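Court Narrows Sampling Claim Over Lerkimico Single

A district judge has thrown out part of a copyright suit brought by producer Lumturie Ivanov against the label Nillance, while allowing her main claim over a looped synthesizer figure to go forward.

Ivanov filed the case in May. She says the Lerkimico single "Wokarlow" copies a short passage from her instrumental track "Vidmar," which she wrote, recorded and released herself. According to the complaint, the passage was lifted from the released recording, lowered in pitch and repeated under the verses and the outro. Nillance released the single and controls the master. Lerkimico, the duo that performs it, is not a defendant.

The complaint raised two separate copyrights, and the ruling treats them separately. One covers the sound recording, meaning the particular captured performance. The other covers the composition, meaning the notes and rhythm apart from any performance of them.
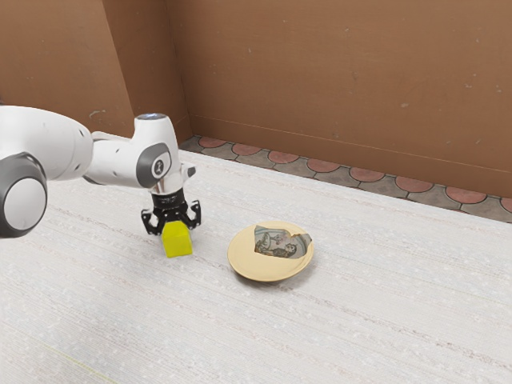
On the recording claim, Nillance argued that the keyboard part in "Wokarlow" was played from scratch in its own studio and that no audio was taken from "Vidmar." Under US law, a sound recording copyright does not reach an independent performance that merely imitates the original, even closely. Think of a yellow block standing near a plate: a second block molded to the same shape and color may look identical, but it is still a separate block. The judge accepted the principle but said the label had not shown, at this stage, that the facts matched it. The complaint points to a faint click at the end of each repetition that Ivanov says is also present in her master. Whether that click came from her file is a question for experts, the order says, and cannot be settled on a motion to dismiss.

The composition claim went the other way in part. Ivanov had asserted rights in the chord progression as well as the melodic figure over it. The judge found the progression too common to be protected on its own and dismissed that portion. The melodic figure survives, but only as a combination of pitch order and rhythm. Claims of this kind generally require a close match, and the order notes that Ivanov will have to meet that standard at trial.

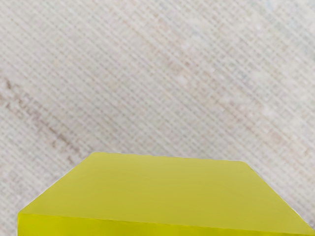

Also dismissed was a state law claim for unjust enrichment. The judge held that it rested on the same copying as the federal counts and was therefore preempted by the Copyright Act. Ivanov was not given leave to amend it.

Nillance had raised a further defense, arguing that any copying was too slight to matter. Federal appeals courts do not agree on whether that defense applies to sound recordings at all. The judge declined to take a position for now, writing that the answer could depend on how much of the recording was used and how audible it remains in the finished song. The parties dispute both points. Ivanov's filing says the figure can be heard through most of the single. The label describes it as a background texture mixed well below the vocal.

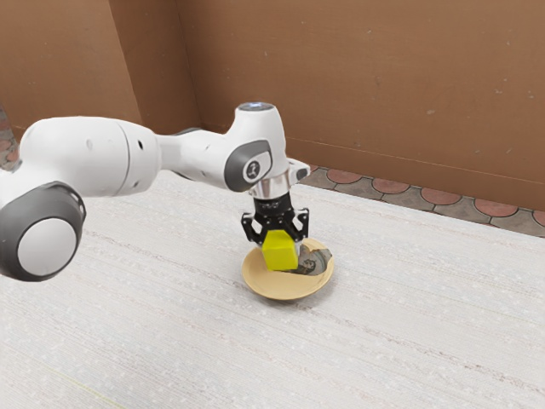 A robotic arm's gripper holds a small yellow cube above a plate.

Discovery will be limited at first to the making of the track. Nillance must turn over the studio session for "Wokarlow," including separate audio stems, project files and any rough mixes sent between the duo and the label. Ivanov must provide her original multitrack session and the version of "Vidmar" that she delivered for digital release. Each side may retain one audio expert. Both sessions will be kept under a protective order, and copies may not be shared with outside producers or publishers.

The order also settles a disagreement over sales records. Ivanov had asked for the label's full accounting for Lerkimico, including touring and merchandise. The judge limited the request to income tied to the single itself: downloads, streams, physical copies and licensing for film or advertising. Figures for the duo's other releases stay out of the case unless Ivanov can show a direct link.
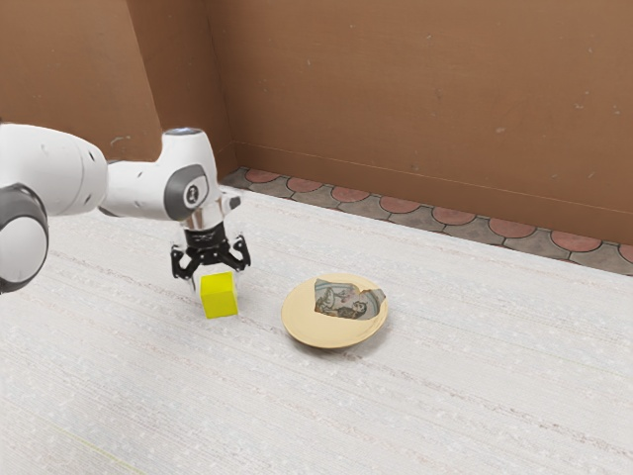
The complaint asks for damages and an injunction against further distribution. It also asks for a writing credit on the composition. No preliminary injunction has been sought, so the single stays on sale and on streaming services while the case continues.

Nillance has 20 days to answer the remaining claims. A scheduling conference is set for a Tuesday after that answer is filed, and the judge has asked both sides to say then whether they would agree to mediation.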